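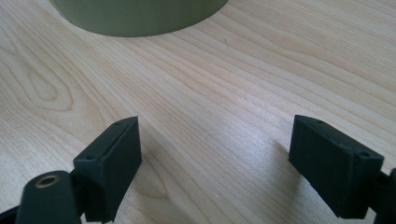

Figura 1. Tablero de madera clara con el veteado a la vista.

¿Dura más una mesa «natural»? Revisión de las promesas comerciales sobre acabados para madera
Trabajo de la asignatura Materiales y Consumo
Autor: Fatos Jurić
31 de marzo de 2026

1. Planteamiento

Los folletos de acabados para muebles prometen mucho y miden poco. Elegí dos productos que se venden en las tiendas de mi barrio, el aceite Brindano y el barniz al agua Govuron, y quise comprobar si lo que dicen sus etiquetas se puede sostener con algo más que adjetivos. Adelanto que salí del ejercicio con más dudas que al empezar.

2. Qué se promete

Brindano habla de «protección que respira». Pregunté en la tienda qué significaba y me leyeron otra vez la etiqueta. Govuron asegura resistencia a manchas «de uso diario», sin indicar qué manchas ni cuánto tiempo permanecen sobre la superficie. Un vertido de café limpiado al momento no dice casi nada de uno olvidado toda la tarde.

3. Encuesta

Repartí 130 cuestionarios y recuperé 40. Es una respuesta baja y probablemente sesgada: contesta quien está muy contento o muy enfadado con su mesa. De los recibidos, 17 personas no sabían qué acabado tenía la suya, lo que deja en mal lugar cualquier comparación de satisfacción por producto. He descartado por eso el gráfico que figuraba en el borrador.
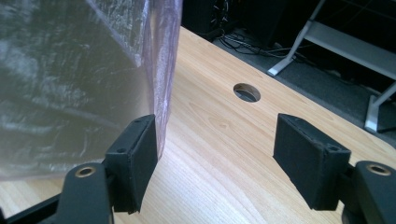 Figura 2. Superficie de madera clara, con dos piezas negras en primer término.

4. El informe de Stelley

La única fuente con datos que encontré es un informe de Stelley, distribuidora de ambos productos. Concluye que los dos son excelentes. No describe las probetas ni la humedad del local, y usa la palabra «ensayo» para lo que parece una visita a clientes. Lo cito por obligación y no apoyo nada en él.

5. Limitaciones

No tuve acceso a laboratorio. Tampoco pude distinguir el efecto del acabado del que tiene la especie de madera, que casi ningún encuestado conocía. Una repetición seria necesitaría tablas del mismo lote y un grupo sin tratar.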